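The case against the top sheet, and a few words for the bottom one

A bed, once you take everything off it, turns out to be mostly a table you can't eat at. I have been thinking about this since October, when we moved into the flat on Robles Road and I made up the spare bed before I had found the kettle.

My position is simple and has cost me at least one friendship. The fitted sheet is the only piece of bedding that does any work. Pillows are a matter of taste, the duvet is weather, and the top sheet is a thing hotels do to trap your feet. The fitted sheet holds on at all four corners, night after night, and in return we ball it up and shove it to the back of the cupboard because we can't fold it.

I can't fold it either. I have been shown how. Sheldon Grewal, whom I have known for half my life and who irons his tea towels, once stood in my hall and demonstrated the business of tucking one corner into another until he had a neat square, like a man closing an argument. I then had a go and produced something closer to a cauliflower. He said it was a matter of patience. I said it was a matter of the sheet being on the bed, where it belongs, and where no folding is called for.

Which brings me to the spare room. We bought the bed from a firm called Tornen. It has a grey padded headboard in a pale wood frame, and it cost more than I will admit to my mother. The sheet is sage green and came from a different shop, Zandine, for reasons of colour that were explained to me twice. 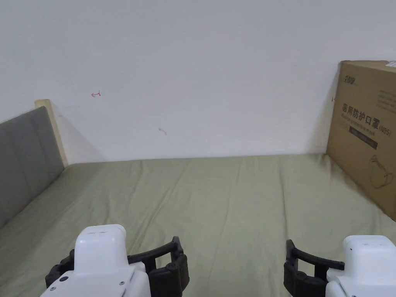
The spare bed, made up as far as I think any bed needs to be.

A certain kind of visitor looks at those creases and reaches for the corners. I would ask that visitor to sit down. A sheet with no wrinkles in it is a sheet in a catalogue, and the people in catalogues never seem to have slept. I pulled this one fairly flat, I thought well of myself for a minute or so, and I left it.

Then there is the wall. It is white, and it has a small red squiggle on it that looks like an arrow making its mind up. I have no idea who drew it. Hamidreza Bahrami, my neighbour across the landing, has offered me the end of a tin of white paint, and he raises the subject whenever we meet on the stairs. I keep putting him off. A bare room with one odd mark on it has more character than a bare room without, and besides, his white may not be my white, and then I should have a patch to explain as well.

And the cardboard box. Every spare bed in the country has had a box on it at some point, and I would say most of them still do. We like to pretend that a spare bed is for guests. By my reckoning we have had two guests in the past year, which leaves a great many nights on which the bed was for boxes, coats, and whatever had come off the airer and not yet been given a home. I don't see this as a failure of housekeeping. A flat surface at knee height is exactly what you want when you are sorting things out, and it's kinder to the back than the floor.

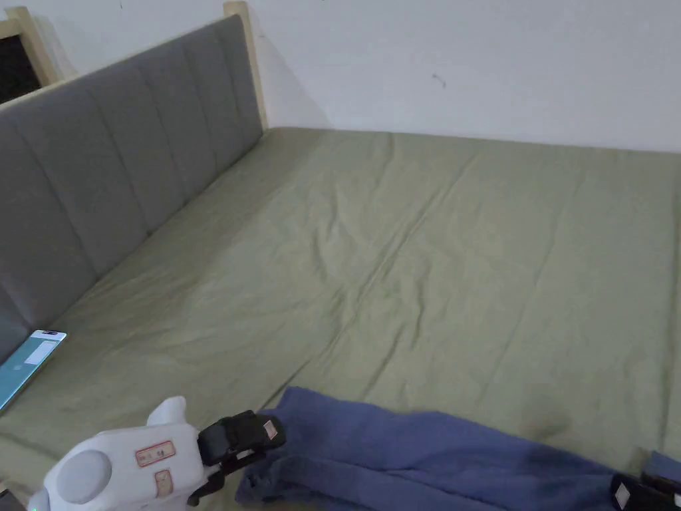

I hold, too, that cloth should be allowed to lie where it lands for a bit. There is a school of thought, and Sheldon is its headmaster, that says a thing must be folded the moment you have hold of it. I tried this for a fortnight and found that I was spending my evenings making small squares out of large rectangles, then undoing them in the morning. The laundry didn't care. My phone, meanwhile, went missing under a pillowcase and rang at me from inside the cupboard.

So I have arrived at a compromise with myself. Towels get folded, as the shelf is narrow and they fall on my head otherwise. Shirts go on hangers. Everything else may spend one night on the spare bed, on the green sheet, and be dealt with over breakfast. If a guest is expected, I bring breakfast forward.

Sheldon is coming to stay next month. He has asked whether there will be a top sheet. I have told him he is welcome to bring his own, and that he can fold it himself when he leaves.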